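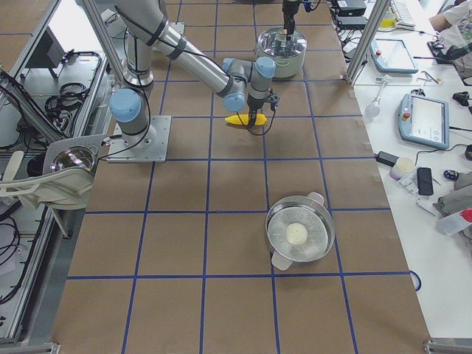
Zulano stainless steel pot with lid, 5 liters
Review by Ottmar Fuchs

I bought the Zulano in March, after the handle of my old enamel pot broke for the second time. I cook for two persons on most evenings and for 10 when my wife's family visits, so I wanted one pot which can do both. I have now used it on almost every day, and I think I can give a fair opinion.

First the boiling. With two liters of cold water and the lid on, my electric stove needs 10 minutes until it really boils. The old pot needed longer, but it also had a bottom that was no longer flat, so the comparison is not quite just. The bottom of the Zulano is thick and stands even on the plate. When I turn the heat down, the water continues to boil for a good while, and you must learn this. My first potatoes became soup.

The lid is the part I have most to say about. It is heavy and closes well. There is no hole for the steam, and for this reason the pot boils over quickly if you cook pasta and go to another room. I now put a wooden spoon under the edge of the lid. A friend, Dinesh Garg, has the Osar pot, which has a small hole with a metal ring. He never has this trouble, but he says that his rice comes out drier than mine. For rice I would take the Zulano again.

The knob on the lid gets hot. The paper in the box says it stays cool, and for the first few minutes this is true. After half an hour of soup I need a cloth. The two side handles are better. They are wide enough that I can hold them with thick oven gloves, and I have carried the full pot down the stairs to the garden without fear.

Corn is what we cook most in summer, and whole cobs fit in lying down if they are not very long. Five of them go in one layer. The long ones from the market I must break in half, and my son complains that it is not the same.

For frying onions before a stew I was less happy. They stick if the pot is not hot enough, and they burn on one side if it is too hot. Medium heat and some patience helped. I burned lentils once very badly. Water with baking soda, left overnight, took off nearly everything, but a brown shadow stayed in the middle and I have stopped fighting with it.

Cleaning is otherwise easy. I wash by hand. White spots from our hard water go away with a little vinegar. Inside there are marks for every liter, pressed into the steel, and I use them more than I expected. They are difficult to read in the evening under our kitchen lamp.

I paid 19 dollars in a sale. At the normal price I would also look at the Longo, which has a glass lid, so you can see what the food is doing.

Good: flat bottom, tight lid, side handles, liter marks
Less good: hot knob, no steam hole, onions stick

My rating: 4 of 5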